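Movies & Celebrities > Fan Mail and Autographs

Has anyone had a reply from an actor's fan mail address overseas?

Posted by lappalainen_fan
February 3, 2018

Hi all, first time posting in this part of the site so be gentle with me! I have been a fan of the same actor since he was the goofy neighbor on a cable show that only lasted one season, and now of course he's in everything and my sister thinks I'm a bandwagon person, which hurts. Anyway. I want to send him a real letter, on paper, with a photo for him to sign if he has time. I don't live in the States and that's where it gets complicated.

The address I found on one fan page is a P.O. box in California. Another fan page says that box closed when he changed agencies and everything should go to the new office. Then there's a site called Sendon that says it will forward a letter to "over 1034 stars" for a fee, and you type your letter in a box and they print it. I don't love that. I want him to see my handwriting, even if it's bad.

So what I'm asking is, do I go with the P.O. box, the agency or the paid site? And how do I pay for the return postage if I can't buy American stamps here? I read that you're supposed to put in an envelope with your own address and a stamp on it, but my stamps are no good over there. I also wanted to put in a small gift (a bookmark I made, it's flat) and I don't know if that gets the whole thing thrown out.

Oh, and how long should the letter be? My draft is four pages. I know. There's a part about the season finale I can't bring myself to cut.

Thanks in advance to anybody who's done this for real!

3 replies

Posted by nelirthorpe67

Agency, always the agency. I've been writing to actors for years, I have a shoebox of replies and a much bigger shoebox of nothing, so take this from someone who has wasted a lot of envelopes.

Fan pages copy addresses from each other and never go back to check. What you want is the agency's own website, and then the mailing address on their contact page. Put the actor's name on the first line with "c/o" and then the agency name under it. If he has switched agencies the old one might pass your mail along for a while, or might send it back to you, or you just never hear. I had one come back to me from an old address so long after I sent it that I'd forgotten what I wrote, and reading it again was pretty embarrassing!

On the stamps, you can buy American stamps online before you write, and some collectors' shops carry them too. Check the current rate for a letter going from the US to your country, because it's more than the rate inside the US and people get caught by that constantly. Fold your return envelope once, put your address on it in block letters, stamp it, and slide it behind the photo. If you want the photo back flat, use a bigger envelope for both and a piece of cardboard, and write DO NOT BEND on it, and then accept that someone will bend it. 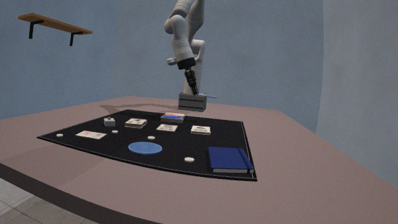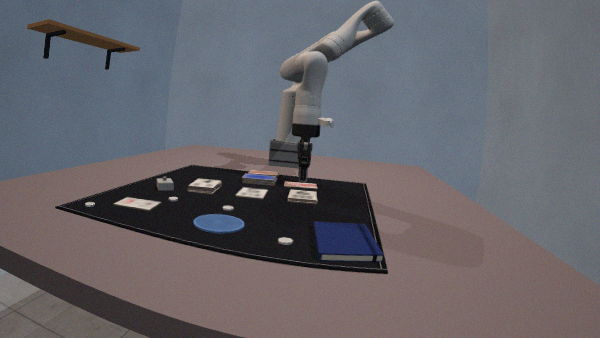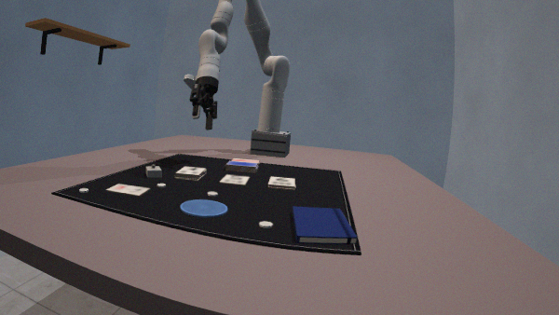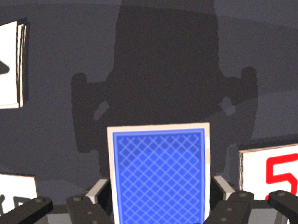
Now the letter. Four pages is too many, sorry. One page, and one side of it if you can manage. The assistant opening the mail has a stack, and a short letter with one clear request near the top has a much better shot. Say who you are, say where you live (they like hearing from far away, at least that's my impression), name one role and one thing about it you loved, ask for the autograph, say thank you. Your finale part can be the one thing! Just get it down to two or three sentences. Keep the long version for a fan forum, where people will fight you over every line of it and you'll have a great time.

Send a copy of the photo and keep your good one at home. And please don't mention your sister and the bandwagon, I say this with love.

The bookmark is probably fine if it's really flat. I've sent a pressed paper thing before and still got a reply. Anything lumpy, anything you can eat, anything with a smell, leave it out. If it's headed outside your country you may also need a customs form as soon as there's an item in there and it stops being plain paper, so ask at the counter before you seal it.

As for waiting, I'd put it out of your mind until next March and then be happy if something comes. My longest was well over a year and it was a preprinted signature. My fastest was a few weeks, real ink, with a little smiley face, from an actress I'd only written to on a whim. There's no pattern to it that I've ever found. If he's filming, the mail sits somewhere until he isn't.

Posted by pumudura

just tweet him?? he replied to a fan from my country last year, said he'd love to visit and everybody went crazy for like a week. free and no stamps

Posted by matinee_mom

I used Sendon once so I can answer that bit. I paid, I typed the letter, I got an email saying it was mailed, and that's the end of my story. Never heard a thing. Could be the actor, could be them, I have no way of knowing, and that bugged me more than the money did. They also wouldn't tell me what address they used when I wrote to ask. I wouldn't do it again.

I agree with the agency advice above, with one little addition. If he's doing a play at any point, write to him at the theater! Stage door mail tends to go right to the dressing rooms, and both of the signed photos on my wall came that way. You'd have to catch him during the run, obviously, so keep an eye on the theater news.

Also the tweeting thing isn't a terrible idea, you can do both. Just know that a lot of those accounts are run by someone else, and the "he'd love to visit" kind of answer gets said to pretty much every country that asks. Still cute, though. I screenshot all of mine.

Let us know if you get anything back, and good luck with cutting those four pages!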